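February 2019

I slept badly again and got up before the light. In the kitchen I made tea and opened the green notebook, the one where I write words that I do not understand the first time. Today it has 502 words. When I came here in December it had only the ones from the airplane.

The new word of this morning is "thaw." I knew it from the freezer, but the woman on the radio used it for the river, and later for two countries who are speaking again. I like it when one word has so many jobs.

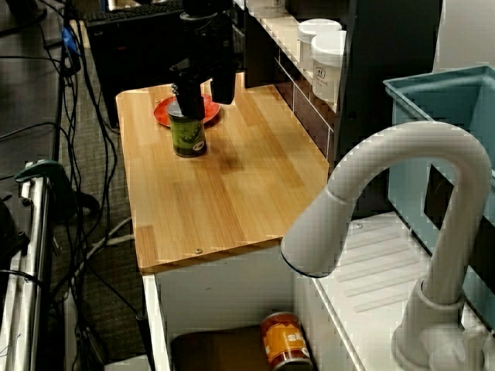
I also wrote down "sleet," and I was happy because I saw the thing itself at the bus stop, before I had the name for it. At home we have only rain, and the rain has four or five names that my grandmother could tell apart by the sound on the roof. I tried to explain this in class last week and I made a mess of it. The teacher was patient. She said I should write it first and speak it after, so tonight I am trying.

The class is on the second floor of the Flisell building, room 4. We are six when everybody comes. The heating makes a noise like a person who clears his throat, and for this reason we all speak too loudly. We are reading a short novel by a chapter each week and I am always one chapter behind. I read with a pencil, very slowly, and I do not allow myself the dictionary until the end of the page. It is a strict rule but I think it is a good one.

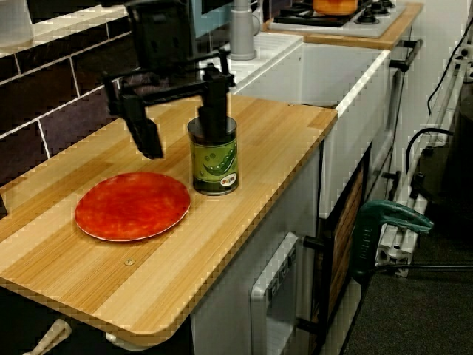 Green can and red plate on the wood counter.

After class I walked as far as the Irkomon bridge. The ice had gray lines in it and a boy was throwing stones to hear it ring. I stayed until I could not feel my ears. Then I went to the library and borrowed a bound year of an old magazine, only for the letters from the readers. People complained so beautifully in those days. I copied one sentence about a neighbor's rooster that has three commas and is perfect.
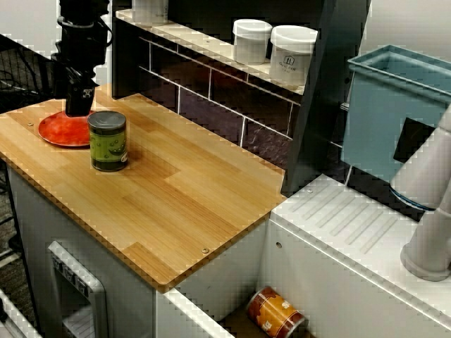

Vol. 6, p. 1101

I copied the number too, in case I want to find the rooster again. The librarian stamped my card without looking and said "you bet" when I thanked her. I still do not know what to answer to "you bet." I said "yes."

In the evening I called home. My mother asked if I am forgetting our words, and I said no, but in the middle of a story I could not find the word for "drawer." She waited. It came after a minute, and I wrote this one in the notebook also, on the last page, upside down, so it does not mix with the others. 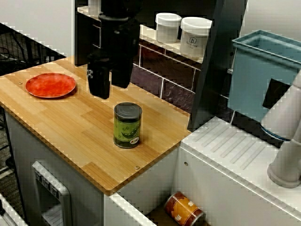

Welington Toledo wrote back at last, to my long letter about the rain, and he says that I should stop counting the words I learn and start to count the jokes I understand. He thinks that one joke is worth fifty words, and that his first one took him a whole winter. I have two, I believe. One of them I understood on the stairs, going home.

Tomorrow I must finish chapter seven and buy stamps.

Last updated: February 2019, evening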